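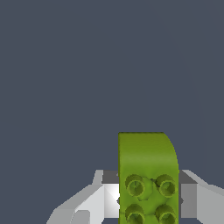
How to set up and record a simulated grasp test: a working procedure

This website uses cookies to remember your settings. Accept | Manage preferences

Written by Kenji Boateng, with corrections from Vojtěch Havlíček

A grasp test in simulation is easy to run and easy to run badly. Two people can load the same arm and the same part, report very different success rates, and both be telling the truth, because one counted a grasp when the fingers closed and the other counted it when the part had been carried clear of the surface. The procedure on this page is the one we use at Ulmont for small-part picking. It covers one arm, one parallel gripper and one part at a time. Clutter and conveyor work are covered by a separate procedure.

You will need a scene file under version control, a written definition of success, and somewhere to keep the logs that more than one person can reach.

1. Write the success rule first

Do this before anyone runs a trial. Ours reads: the part is held by both fingers, has been raised to the test height, and is still held at the end of the hold period. All three conditions must be met. If the part slips during the hold, the trial is a fail, even if it stays wedged against one finger.

Put the test height and the hold period in the rule as numbers, with units. "Lifted clear" means different things to different people. If you change either number later, start a new series and give it a new name. Do not add new trials to the old one.

2. Fix the scene

Keep the scene plain. A single flat surface in one neutral colour is enough for a first series, and it makes faults much easier to spot. Check the following and write the values in the header of the log:

- the version of the simulator and of the arm model
- the physics time step
- friction values for the fingers, the part and the surface
- the mass of the part
- gripper closing force and speed
- position and settings of every camera

Friction deserves the most care. A high value will hide a poor approach angle, and the fault will only appear when the work moves to hardware. We had a series in December that looked excellent until Vojtěch found that the finger friction had been raised for a demonstration and never put back. The whole series was thrown away.

3. Choose the part and describe it properly

Use the same mesh throughout. For toy bricks, record whether the studs are modelled as solid shapes in the collision mesh or only drawn on the visible one. A brick can look detailed and still collide as a smooth box. If the part has a curved side, record that too, as the fingers will meet it differently depending on how it is turned.

4. Set the starting positions

Starting positions should come from a seeded random generator, and the seed goes in the log. Let the position and the rotation of the part both vary. A part that always lies square to the gripper tells you very little. Set limits so that every start is within reach of the arm, and write the limits down.

Before each trial, confirm three things: the part has settled, the fingers are open, and neither finger is touching the part. A trial that begins in contact is void. Mark it void in the log and run it again with the next seed.

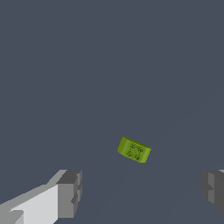 5. Run the trials

We ask for 400 trials in a full series. For a quick check after a small change, 50 will do, but a quick check must be labelled as one and must not be quoted in a report as a result.

Do not stop a series early because it is going well or because it is going badly. If you have to stop because of a software fault, keep the log, note the fault, and start the series again from the first seed.

Leave the machine alone while it runs. Changing the camera view on a shared workstation can slow the simulation enough to upset a controller that depends on real time. If yours does, say so in the header.

6. Check the lift from more than one camera

A wrist camera is good for showing how the part sits between the fingers. It is poor for judging height, as the part moves with the hand and the view hardly changes. Use a second camera that stands apart from the arm and can see the wrist, the hand and the fingertips together.

Take a still from each camera at the same simulation step and store them as a pair. The file name should hold the series name, the trial number and the step.

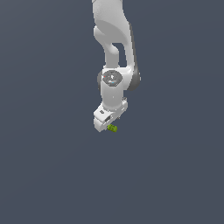 The height itself should come from the logged position of the part. Use the stills to catch the things the numbers miss, such as a part that has sunk into a finger mesh or a hand that has turned further than it should. Where the stills and the log disagree, void the trial and find out why before going on.

A reviewer who did not run the series should look through the pairs. Eight pairs chosen at random, plus every fail, is our minimum.

7. Write the report

State the number of trials, passes, fails and voids. Give the voids their own line. Sort the fails by cause, using a short fixed list: missed, pushed away, slipped on lifting, slipped during hold, other. If "other" is the largest group, the list needs changing.

Say clearly that the results are simulated. This should be in the title and again beside any table, as tables get copied out on their own. Do not quote a simulated success rate as evidence that a physical cell is safe. Guarding, speed limits and risk assessment have to be dealt with on the real equipment.

Keep the scene file, seeds, logs and stills together for as long as the report is in use. Anyone with that folder should be able to repeat a single trial and get the same outcome.

Related pages

Naming rules for test series
Moving from Dostari scenes to hardware trials
Collision meshes: what to check
Nuttall gripper settings log (blank form)
Void trials and how to record them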